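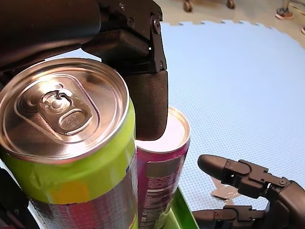 Week 5: Unit Prices, and Why You Don't Read Them

Course: Everyday Pricing
Instructor: Marta Hordiienko
Handout revised 12/16/23. If yours has the typo in the Borkora table, it is the old one.

Before class

Read the Borkora case and bring one store receipt you don't mind other people seeing. Last time someone brought a receipt for 82 dollars of candles, and we never got back to the topic.

1. Three ways to raise a price

A seller who wants more money per ounce can change the number on the tag. Shoppers notice this and complain. The seller can also keep the tag and shrink the package, and most of us will miss it for months. The third way is to bring out a new size that is hard to compare with the old one. Drink makers are very good at this last one.

We will call the second method downsizing. The newspapers have a catchier word, and you may use it in class but not in your essay.

2. The Borkora case

Borkora sold its fruit syrup in a 500 ml bottle. In February it moved to a new bottle with a narrower waist and the words "easy grip" on the neck. The price stayed put. So did the height of the bottle, and height is what people judge by when they reach for a shelf. The missing syrup had been taken from the waist.

Sales held. Letters of complaint were mostly about the new cap.

Questions to think over: What would you have to remember in order to catch this? Where in the store would you need to be standing?

3. Sizes as habits

Once a size settles in, people stop seeing it as a choice somebody made. A can of soda is "a can." Ask a room how much is in one and you will hear a number of firm answers, most of them from people who drank one at lunch.

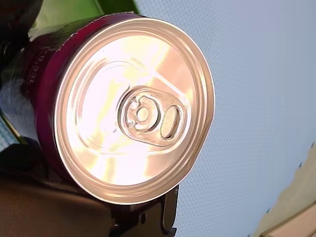
Habit protects the seller in two ways. We don't check what we think we already know, and we compare cans with cans instead of liquid with liquid. A slimmer can next to a standard one looks elegant. It seldom looks like less.

Countries differ here, as do bottling lines, and a line that took years to pay for has strong opinions about what size people want. Nkechi Igwe's guest notes cover this side of things. Her section on lids is longer than you expect and worth it.

4. Does the small print help?

Matvii Symonenko ran a small class study at the Flatbridge store. He asked 200 shoppers which of two coffee packs was the better buy. The unit price was on the shelf tag, under their noses. Of the 200, 80 picked the wrong pack, and several thanked him for the tip.

Two cautions. The tags were printed in very small type, and Matvii was standing in front of some of them.

For next week

Compare two sizes of one product, work out the price per ounce for each, and write one page. Do not pick coffee. Hanna Fedoruk is grading and has read enough about coffee.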